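CPU socket exposed on a Dell tower: how to store it, and what to check before fitting the replacement chip

Asked by Marisol Nava
Viewed 1,169 times
Tags: desktop, socket, thermal-paste, reassembly

I pulled the processor out of an older Dell tower on Saturday. The replacement is coming from a reseller called Kokero and will not be here until sometime in July. Heatsink and fan are off and bagged. Memory slots are the usual black ones, graphics card is still seated, hard drive is still in its blue tray. I have not disconnected the power supply from the board.

The case is on its side on a slotted aluminum bench with the panel off. The retention lever is up and the socket contacts are exposed. I no longer have the plastic cap that protects the socket. 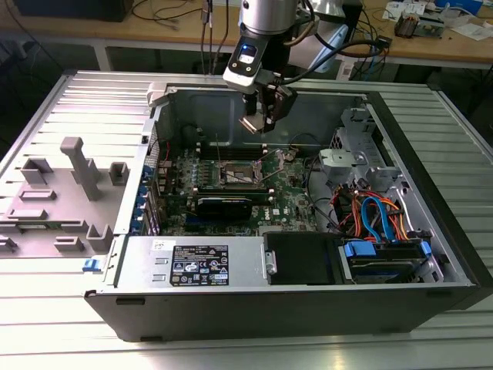 Does the graphics card have to come out before the new processor goes in?

Leave it seated unless it physically blocks the heatsink. On most towers of this layout the card sits far enough from the socket that you can lower the cooler straight down and reach all four screws.

What I still need to know is how to protect the socket until July, and whether the lever should be left up or down. I also have a tube of Sartori paste that has been open for 2 years. Is it usable?

2 answers, sorted by score

Answer by Renzo Piras
Accepted

Cover the socket now. Dust on the contacts can be blown out, but a bent contact usually means a new board. If you can't find a cap, ask a repair shop, they throw them away by the handful. Failing that, close the load plate gently over the empty socket, lower the lever without forcing it, and put the side panel back on. Do not lay tape or foam on the contacts. Tape leaves adhesive and foam snags.

Before you fit the chip:

Unplug the wall cord and hold the power button for a few seconds.
Look across the contacts at a low angle with a flashlight. The reflection should be an even grid. A dark or bright spot means a bent contact.
Match the notches on the chip to the keys in the socket. Set it down flat. Do not slide it.
Lower the lever. Some resistance is normal.
Tighten the cooler screws in a cross pattern, a couple of turns each.

Paste: squeeze a bit onto cardboard. If it comes out grainy or separated, discard it. I use Cavum, but any fresh tube will do.

Check the BIOS version too. Dell boards will often refuse a processor newer than the installed BIOS knows about, and you can't update it without a working chip in the socket. If you still have the old one, put it back in and update first.

Comment from Marisol Nava: Old chip is in a drawer. Will update first. Thanks.

Answer by pudia_bench

just close the side and leave it. I left one open in a closet for 60 days, no issue. fan came up to 1,000 rpm first boot. also tie back those drive cables while you're in there, they get into the fan

Comment from Renzo Piras: Agree on the cables. Would not leave the contacts open that long.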